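Muleo Baby Blanket Knitting Pattern – Frequently Asked Questions

What yarn do I need?
Any worsted weight yarn works. The small size takes 400 yards and the large takes 575.

Can I use a different needle size?
Yes, but knit a swatch first. A looser gauge uses more yarn.

How many stitches do I cast on?
Cast on 76 for the small size. The large size chart is on page 3 of the pattern.

My edges are curling. What did I do wrong?
Check that you worked the garter border on both sides – it is easy to skip on the wrong-side rows. Blocking helps with a slight curl.

Is there a crochet version?
Not yet. We plan to add one in April.

Can I sell blankets I make from this pattern?
Yes. Please credit Zokico as the designer. The pattern itself may not be copied or resold.

I lost my download link. Can you resend it?
Write to us with your order number and we will send a new one.

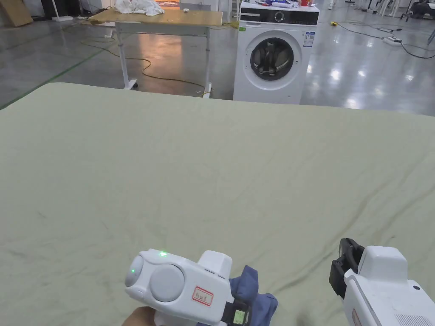
A sage-green sheet spread out flat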